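4.3 Checking the wrist view before a batch run

Complete this section once for each new scene file. Boneo must already be installed and the gripper model loaded (see 4.1).

1. Open the scene in Boneo and select the wrist view.
2. Set the random seed to 543. All reference renders in this guide use that seed.
3. Step the simulator to step 600 and pause.
4. Confirm that both fingers are visible above the gripper body. If either one is missing, reload the gripper model and return to step 2.
5. Save the render to the Bromum folder under the scene name.
6. Start the batch. The default is 933 episodes per scene.

NOTE: Pausing does not stop the logger. Close the log by hand if you intend to leave the scene open.

CAUTION: Do not change the camera mount between batches. Policies trained on one mount scored poorly on another in our July tests — the results are in Appendix C, compiled by Remedios Montoya.

Texture randomization in Boneo applies to plain surfaces only. Printed objects keep their original artwork, so a policy can learn to rely on lettering, and the ablation in section 6 measures how far it does. When you review a saved render, check that large print is sharp. The DAILY NEWS masthead on the rolled newspaper should read clearly up to the point where the roll nears the gripper, while the columns of body text stay too blurred to read. Do not raise the texture resolution to correct the small print. 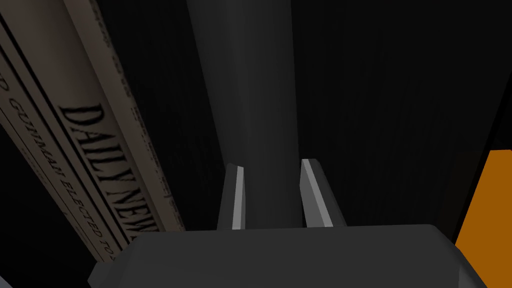

Fimholm Simulation Guide — maintained by Seon-mi Kwak — Back to top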